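Rutmont Playhouse, Sulton
Pre-screening walkthrough, front of house and auditorium
Event: first two episodes of the drama series Juter, invited audience and press
Inspected by: Chang-ho Myung
Date: February 28, 2018

Comments are mine. Where I have written "told" it means somebody told me and I did not see it for myself. Please don't turn a "told" into a "yes" when this gets typed up for the producers, as happened in October.

1. ENTRANCE AND RED CARPET

Carpet laid flat, edges taped: PARTLY
The long sides are fine. The end at the curb has been taped to damp paving and I could lift it with a fingernail. People will be walking on this in heels while looking at cameras. Retape or shorten it.

Barrier feet clear of the walking route: NO
Two of them stick out into the path. The event company says guests "will naturally stay central." I have watched guests at premieres and I have my doubts.

Sponsor backdrop weighted: YES
Sandbags on both legs. I pushed it and it stayed up. That was with no wind at all, so somebody should push it again before doors.

Car drop-off point agreed: TOLD
The plan now has the cast arriving in a rented limousine. Nobody has measured whether it can make the turn out of the side street. Send a driver to try it in daylight.

2. LOBBY

Main doors open outward, no locks or chains: YES
Left-hand door sticks at the bottom. It opens with a shove, but a door on an exit route shouldn't need one. Plane it or rehang it.

Step-and-repeat lights, cables covered: NO
Cable runs straight across the route to the restrooms under a strip of gaffer tape. I was told a proper cable ramp is coming. I was told that last time too.

Drinks table clear of exit: YES, for now
It was in the right spot when I looked. It has a habit of drifting toward the doors once the wine arrives. Mark the floor.

Capacity sign posted: YES

3. AUDITORIUM

Aisle lights working: PARTLY
4 out, all on the right side, all near the back. Since they are next to each other I suspect the wiring more than the bulbs. Changing the bulbs again and signing it off will not do.

Seats secure: PARTLY
Row K, seat 11 rocks. It is down on the seating plan for a magazine critic. Fix it or rope it off, I don't mind which.

Extra chairs: NOT ALLOWED
The publicist asked whether a row of folding chairs could go in the center aisle "just for the speeches." The answer is no, and it will be no again on the night. The house seats 1,174 and that is how many people can sit down.

Exit signs lit and visible with house lights down: YES
Checked with the lights fully out. The projection company has asked to cover the sign nearest the screen because it spoils the dark scenes. It stays uncovered.

Stage edge marked: YES
White tape, fresh. Still visible from the lectern.

4. PROJECTION AND SOUND

Booth extinguisher in date: YES
Tag checked, pin in place, bracket a little loose.

Speaker stands strapped: TOLD
The stands had not been put up when I was there. The Yoo sound crew say they always strap them. I would like to see the straps.

Volume check done with an audience-level limit: NO
Somebody played the opening titles at full blast and called that a check. Needs doing again with a meter, and the reading written down.

5. DRESSING ROOMS AND RESTROOMS

Floors dry and non-slip: PARTLY
Mat missing in front of the sinks in dressing room two. The old one was thrown away and no new one ordered, as far as I can find out.

Hot water not scalding: YES
Ran each tap for a few minutes. Warm, slow to get there.

Mirror lights, bulbs guarded: PARTLY
One cage is off and sitting on the counter. Put it back before anyone hangs a costume near it.
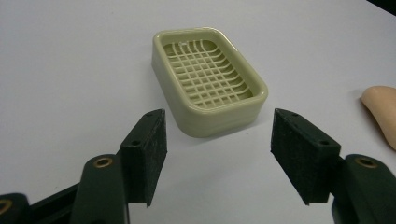
Hair tools on a switched outlet with a timer: NO
One power strip, with a second power strip plugged into it. I unplugged the second one and left a note. If it has been plugged back in when I return, I will take it home with me.

Corridor kept clear: NO
Costume rail, two flight cases and a cardboard cutout of the lead actor. The cutout is the easiest of these to move and was still there when I left.

6. PEOPLE

Ushers briefed on exits: TOLD
I asked two of them which way they would send the balcony. I got two different answers. Brief them again, in the building, by walking the route.

First aider named: YES

Person in charge of calling an evacuation: UNCLEAR
The house manager thinks it is the event company. The event company thinks it is the house manager. I need one name in writing before doors open.

Budget: I am told $3,000 is set aside for flowers and lighting gels. The mat, the cable ramp and the seat bolt can come out of that.

Result: NOT PASSED. Second visit needed with items in sections 1, 3 and 5 finished, and I will check the aisle lights myself.

C. Myung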